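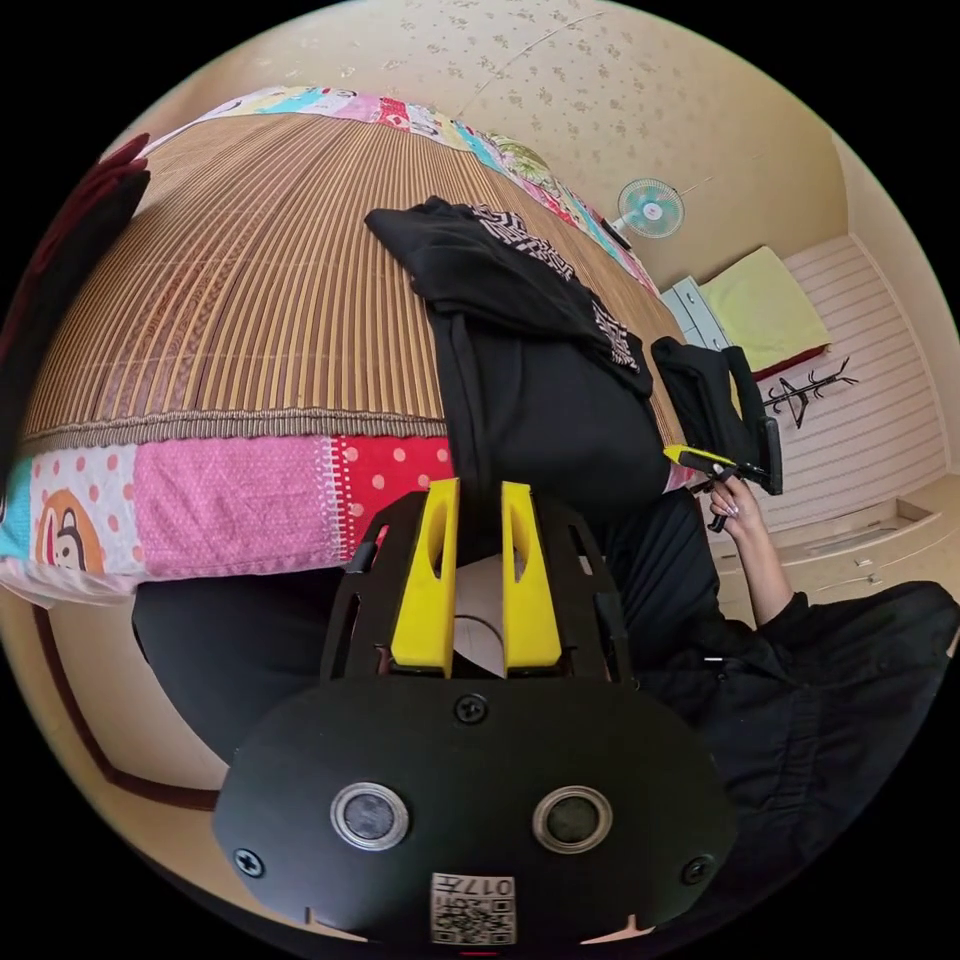
손잡이형 그리퍼 비교 시험 사전 안전 점검표 (가정집 방문용, 작성자 의견 포함)

점검일: 3월 31일
점검 및 작성: 카티아 빌라
시험 이름: 드리남사이드 가정 환경 비교 시험
비교 대상: 현행 손가락(노란색, 가운데 타원형 구멍) / 바미츠 교체용 손가락
기록 프로그램: 클러크비
판정 표기: 양호, 조건부 양호, 조치 후 양호, 보류

점검표를 넘겨받으시는 분들께 먼저 인사드립니다. 양식에는 판정 칸만 채우면 된다고 되어 있는데, 저는 판정만 적힌 점검표를 받으면 늘 그 옆에 무슨 일이 있었는지 궁금해지는 사람이라서 이번에도 의견 칸을 길게 썼습니다. 바쁘신 분은 판정만 보셔도 되고, 다음 방문을 나가실 분은 차 안에서라도 한 번 읽고 가 주시면 참 고맙겠습니다. 순서는 제가 집 안에서 움직인 순서 그대로입니다. 양식 번호와 조금 어긋나는 곳이 있어도 너그럽게 봐 주세요.

가. 방과 동선

가-1. 출입문에서 작업 위치까지 걸리는 물건이 없는가
판정: 조치 후 양호
의견: 문가에 우리 장비 가방을 세워 두었다가 제가 제일 먼저 발로 찼습니다. 가방은 복도 쪽으로 옮겼고, 그 뒤로는 두 사람이 엇갈려 지나가도 괜찮았어요. 가방은 들어가자마자 자리를 정해 주세요. 나중에 치우자고 하면 꼭 그리퍼를 손에 든 채로 치우게 됩니다.

가-2. 침대 위 작업면이 시험에 맞는가
판정: 조건부 양호
의견: 이번 비교는 책상이 아니라 침대 위에서 옷을 집는 동작이 중심입니다. 침대에 대나무 자리가 깔려 있으면 손가락 끝이 미끄러지는 느낌이 이불 위와 꽤 다릅니다. 평평하고 단단해서 집기는 편한데, 끝을 너무 세게 누르면 자리의 결 사이로 손가락 모서리가 들어갈 수 있어요. 수직으로 내리찍지 말고 살짝 눕혀서 들어가시기를 권합니다. 자리 가장자리에 술이 달려 있으면 술을 천과 함께 물지 않도록 특히 살펴 주세요. 저는 연습 때 술을 한 번 물었고, 당기기 전에 알아차려서 다행이었습니다.

가-3. 작업자 뒤쪽에 물러설 공간이 있는가
판정: 양호
의견: 그리퍼를 들면 누구나 자기도 모르게 반 걸음씩 뒤로 갑니다. 화면 속 물건이 잘 잡히는 데 신경을 쓰다 보면 등 뒤는 잊게 되지요. 의자가 있으면 등받이가 어디쯤인지 손으로 한 번 짚어 보고 시작하세요. 사소해 보여도 저는 이 동작 덕분에 마음이 한결 놓였습니다.

가-4. 벽걸이 선풍기, 옷걸이 등 높은 곳의 물건
판정: 양호
의견: 선풍기는 시험하는 동안 꺼 두기로 했습니다. 얇은 천이 바람에 움직이면 두 손가락의 차이를 보려던 것이 바람을 보는 시험이 되어 버립니다. 가지가 달린 옷걸이 근처에서는 팔을 크게 돌리지 말아 주세요. 옷을 걸어 보는 동작은 이번 비교에 들어 있지 않으니 욕심내지 않으셔도 됩니다.

가-5. 거주하시는 분께 드린 설명
판정: 양호
의견: 어떤 물건을 만지는지, 어느 서랍은 열지 않는지, 카메라가 언제 켜지는지를 시작 전에 말씀드렸습니다. 설명은 앉아서 차 한 잔 마시는 속도로 하시면 좋겠어요. 서서 빠르게 읽어 드리면 다들 고개만 끄덕이시고 나중에 다시 물어보십니다. 서랍장은 모두 닫은 채로 진행했습니다.

나. 그리퍼 본체

나-1. 겉면에 금이 가거나 날카로운 곳이 없는가
판정: 양호
의견: 맨손으로 본체 둘레를 천천히 한 바퀴 쓸어 보았습니다. 검은 몸체는 흠집이 눈에 잘 띄지 않으니 손끝이 더 정확할 때가 많습니다. 모서리는 모두 둥글게 느껴졌습니다.

나-2. 식별 라벨을 읽을 수 있는가
판정: 양호
의견: 017번은 숫자도 QR 코드도 또렷합니다. 클러크비에 등록할 때 라벨을 손으로 입력하지 말고 꼭 코드를 읽혀 주세요. 지난번 연습 기록 가운데 번호 앞자리 0이 빠진 것이 있어서 제가 저녁 내내 짝을 맞추느라 애를 먹었습니다. 원망하는 뜻은 조금도 없고요, 저도 똑같은 실수를 한 적이 있습니다.

나-3. 나사가 풀리지 않았는가
판정: 조치 후 양호
의견: 앞면 나사는 드라이버를 대고 조여지는지만 확인했습니다. 아래쪽 하나가 아주 조금 더 돌아갔어요. 힘을 주어 끝까지 돌리지 마시고, 걸리는 느낌이 오면 거기서 멈추세요. 나사산이 상하면 현장에서는 고칠 방법이 없습니다. 드라이버는 가방 안쪽 주머니에 있습니다(바깥 주머니에 넣었다가 서로 한참 찾았으니 부디 안쪽에 다시 넣어 주세요!).

나-4. 손잡이를 오래 쥐어도 무리가 없는가
판정: 조건부 양호
의견: 처음에는 가볍다고들 하시는데, 같은 동작을 되풀이하면 엄지 아래쪽이 먼저 뻐근해집니다. 저는 8분마다 내려놓고 손을 폈습니다. 바미츠 손가락을 끼우면 앞쪽이 조금 더 무겁게 느껴져서 손목이 아래로 처지기 쉬웠어요. 이 차이는 제 손으로 느낀 것이고 무게를 달아 본 것은 아닙니다. 손이 작으신 분의 의견도 받아 보고 싶습니다.

나-5. 방아쇠를 놓았을 때 손가락이 완전히 벌어지는가
판정: 양호
의견: 빈손으로 열고 닫기를 7번 반복했고 매번 끝까지 벌어졌습니다. 천천히 닫았다가 천천히 놓는 것도 꼭 해 보세요. 빠르게만 하면 중간에 살짝 걸리는 것을 놓칩니다.

다. 카메라와 렌즈

다-1. 렌즈 두 개가 모두 깨끗한가
판정: 조치 후 양호
의견: 왼쪽에 지문이 하나 있어서 닦았습니다. 범인은 아마 저일 거예요. 본체를 가방에서 꺼낼 때 나란히 있는 렌즈 쪽을 잡기가 너무 쉽습니다. 손잡이부터 잡는 버릇을 들이시고, 천은 반드시 렌즈용으로만 써 주세요. 시험용 옷 가운데 보드라운 것이 있다고 해서 그걸로 닦으시면 안 됩니다.

다-2. 렌즈 둘레의 은색 테가 헐겁지 않은가
판정: 양호
의견: 손톱으로 건드리지 말고 눈으로 테와 몸체 사이의 틈을 보시면 됩니다. 틈이 한쪽만 넓어 보이면 보류로 적고 그날은 다른 기기를 쓰세요.

다-3. 화면에 손가락 끝이 둘 다 들어오는가
판정: 양호
의견: 손가락을 갈아 끼운 뒤에는 매번 다시 확인해야 하는 항목입니다. 바미츠 쪽은 끝이 길어서 완전히 벌렸을 때 한쪽 끝이 화면 가장자리에 바짝 붙었습니다. 잘리지는 않았지만 여유가 적어요. 벌린 상태에서 한 장, 닫은 상태에서 한 장씩 저장해 두고 시작하면 나중에 비교하는 사람이 무척 고마워합니다.

다-4. 밝기가 한쪽으로 치우치지 않는가
판정: 조건부 양호
의견: 검은 옷은 언제나 까다롭습니다. 안감과 겉감이 모두 어두우면 화면에서 접힌 곳을 찾기 어려워요. 흑백 무늬가 들어간 부분이 있는 옷이면 그 부분을 위로 놓고 시작해 보세요. 제 눈에는 주름이 훨씬 잘 보였습니다. 다만 두 손가락을 비교할 때는 옷을 놓는 방향까지 똑같이 맞춰 주셔야 공평합니다.

다-5. 촬영 범위에 개인 정보가 들어오지 않는가
판정: 양호
의견: 우편물, 약 봉투, 가족사진을 먼저 여쭙고 살폈습니다. 거울도 잊지 마세요. 저는 거울을 늘 마지막에 떠올리는데, 사실은 제일 먼저 보는 것이 맞는 것 같습니다.

라. 손가락 비교

라-1. 손가락이 홈에 끝까지 들어갔는가
판정: 양호 (현행) / 조치 후 양호 (바미츠)
의견: 현행 손가락은 밀어 넣으면 손에 딱 와 닿는 느낌이 있습니다. 바미츠는 그 느낌이 희미해서 다 들어갔는지 자꾸 의심하게 돼요. 저는 끼운 다음 위아래로 살짝 흔들어 보았고, 한쪽이 덜 들어가 있어서 다시 끼웠습니다. 바미츠를 쓰시는 날에는 이 흔들어 보기를 두 번 해 주세요.

라-2. 양쪽 손가락이 나란한가
판정: 양호
의견: 두꺼운 종이를 한 장 물려 보고 위와 아래가 고르게 눌리는지 보는 방법을 썼습니다. 자나 각도기를 꺼내지 않아도 현장에서는 이 정도면 충분하다고 생각합니다. 더 정밀하게 재는 일은 사무실에서 하면 됩니다.

라-3. 타원형 구멍에 손이나 천이 끼일 염려가 없는가
판정: 조건부 양호
의견: 현행 손가락의 구멍은 힘을 받으면 모양이 조금 변하도록 되어 있고, 덕분에 물건을 부드럽게 감쌉니다. 저는 이 느낌을 참 좋아합니다. 하지만 가는 끈이나 단추 고리가 구멍으로 들어갈 수 있으니 끈 달린 옷은 끈을 안쪽으로 접어 두세요. 어린아이가 있는 집에서는 쉬는 시간에도 그리퍼를 낮은 곳에 두지 말아 주십시오. 구멍이 있으면 아이들은 꼭 손가락을 넣어 보고 싶어 하니까요.

라-4. 얇은 천을 한 겹만 집을 수 있는가
판정: 참고 항목
의견: 안전 항목은 아니지만 다들 이걸 제일 궁금해하시지요. 현행은 옆에서 밀어 주름을 만든 다음 집으면 한 겹이 잘 올라왔고, 위에서 바로 내려가면 두 겹을 무는 일이 잦았습니다. 바미츠는 끝이 얇아서 위에서 내려가도 한 겹이 곧잘 잡힙니다. 대신 들어 올린 뒤에 천이 한쪽으로 돌아가는 일이 있었어요. 어느 쪽이 낫다고 말씀드리기에는 제 연습량의 영향이 너무 큽니다. 저는 노란 손가락을 훨씬 오래 써 왔고, 제 손이 이미 그쪽 편을 들고 있을 거예요.

라-5. 집은 자리에 자국이나 올 풀림이 없는가
판정: 양호 (현행) / 조건부 양호 (바미츠)
의견: 매번 집은 자리를 손바닥으로 펴 보았습니다. 바미츠로 니트를 집었을 때 눌린 자국이 잠시 남았다가 없어졌습니다. 올이 풀리지는 않았지만, 거주하시는 분 옷을 쓰실 때는 니트를 빼고 우리가 가져간 천으로 대신해 주세요. 조각 이불처럼 바느질 자리가 많은 물건도 바미츠로는 집지 않기로 했습니다. 정성이 들어간 물건을 시험 삼아 잡아당기고 싶지는 않습니다.

라-6. 두 사람이 동시에 그리퍼를 쓸 때 부딪히지 않는가
판정: 조건부 양호
의견: 침대 위로 두 대가 함께 들어가면 생각보다 좁습니다. 시작하기 전에 누가 먼저 들어가고 누가 받는지를 입으로 정하세요. 저희는 "들어갑니다"와 "놓습니다" 두 마디만 쓰기로 했는데, 처음에는 쑥스러워도 금방 익숙해집니다. 긴 소매는 걷고, 늘어지는 목걸이는 빼 두시고, 손톱이 긴 분은 방아쇠를 당길 때 손톱 끝이 몸체에 걸리지 않는지 천천히 한 번 당겨 보세요.

마. 전원과 기록

마-1. 케이블과 배터리 상태
판정: 양호
의견: 충전은 방문 전에 끝내 두고 현장에서는 콘센트를 빌리지 않는 것이 원칙입니다. 배터리는 침대나 방석 위에 두지 마시고 단단하고 서늘한 면에 두세요. 몸체가 평소보다 뜨끈하다 싶으면 바로 끄고 보류로 적으시면 됩니다. 아까워하지 마세요, 시험은 다시 하면 됩니다.

마-2. 저장 공간이 충분한가
판정: 양호
의견: 점검을 시작할 때 클러크비에 거의 958분을 기록할 수 있는 공간이 남아 있었습니다. 하루 방문에는 넉넉하고도 남습니다. 그래도 시작 화면에서 남은 양을 소리 내어 읽어 주세요. 둘이 함께 들으면 한 사람이 잊어도 다른 사람이 기억합니다.

마-3. 기록에 손가락 종류가 적혀 있는가
판정: 조치 후 양호
의견: 처음 몇 개를 "기본"이라고만 적어 두었다가 "현행"으로 고쳤습니다. 바미츠도 상자에 기본이라고 쓰인 봉투가 들어 있어서 이 말은 이제 쓰지 않는 편이 좋겠어요. 클러크비 357번 기록부터는 모두 고친 이름으로 들어가 있습니다. 그 앞의 기록을 보실 때는 메모 칸을 함께 열어 주세요.

마-4. 비상시 중단 방법을 모두 알고 있는가
판정: 양호
의견: 손잡이형은 스스로 움직이는 팔이 없으니 방아쇠에서 손을 떼고 내려놓으면 끝입니다. 그래서인지 이 항목을 건너뛰는 분이 많은데, 중단이라는 말을 누구든 해도 된다는 점은 매번 확인해 주세요. 거주하시는 분도 물론 포함입니다. 이유를 말씀하지 않으셔도 멈춥니다.

바. 정리할 때

바-1. 손가락을 빼서 종류별로 봉투에 넣었는가
판정: 양호
의견: 현행은 둘씩 짝을 맞춰 넣고, 바미츠는 원래 상자에 넣습니다. 빼낼 때는 끝을 잡고 비틀지 말고 뿌리 쪽을 잡아 곧게 당기세요.

바-2. 집 안 물건이 제자리에 있는가
판정: 양호
의견: 시작 전에 찍어 둔 사진과 하나씩 맞춰 보았습니다. 방석은 방향까지 맞춰 두었어요. 사시는 분은 그런 것을 다 아십니다.

바-3. 바닥에 떨어진 부품이 없는가
판정: 양호
의견: 휴대전화 불빛을 바닥에 낮게 비추면 작은 나사도 그림자가 길어져서 잘 보입니다. 침대 밑은 허락을 받고 보세요.

남은 일

바미츠 손가락이 홈에 덜 들어가는 문제를 판매처에 문의하고, 답이 올 때까지 라-1의 흔들어 보기를 계속합니다.
손목이 처지는 느낌에 대해 다른 작업자들의 의견을 모읍니다. 짧게 한 줄이라도 좋으니 클러크비 메모에 남겨 주세요.
니트와 조각 이불을 제외 목록에 올립니다. 제가 하겠습니다.
렌즈용 천을 새것으로 바꾸고 여벌을 하나 더 넣습니다.
다음 점검표는 5월 방문 전에 고쳐서 올리겠습니다. 빼고 싶은 항목이나 말이 어려운 항목이 있으면 그전에 알려 주세요.

종합 판정: 조건부 양호. 현행 손가락은 그대로 사용 가능, 바미츠 손가락은 우리가 가져간 천에 한해 사용 가능.

점검자 서명: 카티아 빌라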